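Gel bait or residual spray first for German cockroaches in a galley kitchen?

Posted by Bhavana Menon in Household Pests

I have German cockroaches behind the dishwasher and under the sink base. 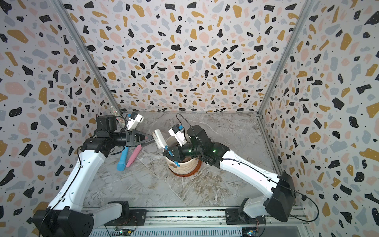 The unit shares a plumbing wall with the one next door. I bought a tube of Pumik gel and a bottle of Relen concentrate (pyrethroid, label rate 2 oz per gallon). I put gel in the hinge recesses on Tuesday and planned to spray the baseboards and cabinet voids the same night. The store clerk said using both is fine. Feeding on the gel looks poor so far. Should I spray now or wait? Also, does a growth regulator matter at this stage?

Danica Yordanov

Do not spray where you baited. Pyrethroids are repellent to German roaches, and residue on or next to gel will cut feeding. If you have already sprayed, wipe the surface with a mild detergent, let it dry and rebait in a different spot.

Placement matters more than quantity. Use pea-size dots or smaller, close to harborage: hinge recesses, the underside of the counter lip, the gap around the drain pipe, the dishwasher side panels. Large smears skin over and get ignored. Check after 9 days and replace what has been eaten or has dried out. If they still refuse it, switch to a bait with a different food base as well as a different active - bait aversion is common in this species.

Yes to the growth regulator. It will not kill adults, but nymphs exposed to it do not mature into breeding adults. Pick one whose label allows use alongside bait. Put glue traps behind the dishwasher so you have something to compare from week to week. With a shared plumbing wall, next door needs an inspection too.

Zlatko Petek

I just used boric acid dust in the wall void and it was fine. Thin layer, keep it dry, keep it off counters.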